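Jallura kitchen counter set: read me first

Hi, and thanks for downloading. This is the little data card that goes with the Jallura folder, which is my running record of plates, bowls and counter clutter in a lived-in kitchen. I started it in October because every kitchen set I could find was full of spotless showroom benches, and I wanted the sort of counter people really cook at (marks on the steel and all!).

The folder holds 214 clips, sorted by what's on the bench. File names start with the counter, then the main object, then a running number that goes up to 1000 if I ever get that far. Version 2 is the one you want. Version 1 had plates and saucers in the same pile and I've pulled it down.

What's in it

Mostly crockery and stainless steel. The plates are white, and my favourites are the ones with pink roses on them, the kind your nan kept for visitors. I've labelled those "rose plate" and left it at that. If you need the pattern split up by where the flowers sit, you'll have to do it yourself, sorry.
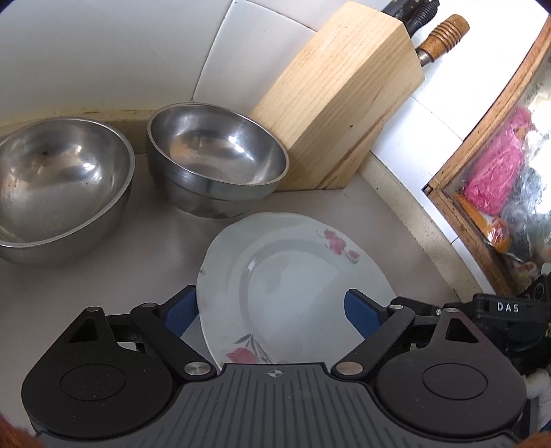
Rose plate held up on its edge, steel bowls and knife block behind.

A few notes on labels. "Bowl" means any of the stainless steel ones, big or small. I did try a separate label for the deep ones, but I kept changing my mind from one clip to the next, so they're all just bowls now. "Block" is the wooden knife block together with whatever is sticking out of it. I don't label the knives one by one. The tiles and the benchtop get a single "background" tag between them, and the same goes for cupboards.

Things on the stove are tagged "stove item" even when they're only parked there. My Haslinger notes (the older folder, same idea, different kitchen) used "pot" for everything with a handle, so don't merge the two without renaming first or you'll get a right mess. 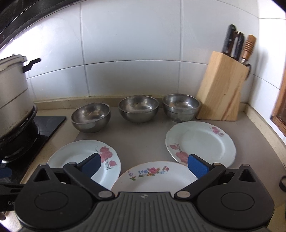
Do I need the stove clips if I only care about plates?
Skip them if you're short on disk space. Each object has its own subfolder, and the plate subfolder works fine without the rest.

Marks and smudges

I haven't cleaned anything up in editing. If there's a stain on a rim or a dull spot inside a bowl, it stays, and it carries the tag "mark". I don't try to say what the mark is. Bowls tipped on their sides get "tilted", and a plate lying flat gets "flat". Anything in between goes under "other", which has become a bigger pile than I'd like!

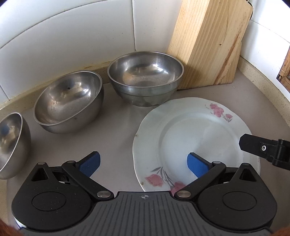
Plate tagged "flat" and "mark", with one bowl upright and two tilted.

Known problems

Steel is shiny and reflects everything, so please don't count the reflections as objects. Some of the early labels say "dish" where they should say "plate". I'm fixing those as I find them.

Using it

Help yourself for study or hobby projects, and credit it as Jallura, Harkport. The label list is a plain text file called Jatine, sitting in the top folder. If you add your own labels, put them in a copy and leave my colour codes alone, as the sorting script reads them.

Last updated April 13, 2018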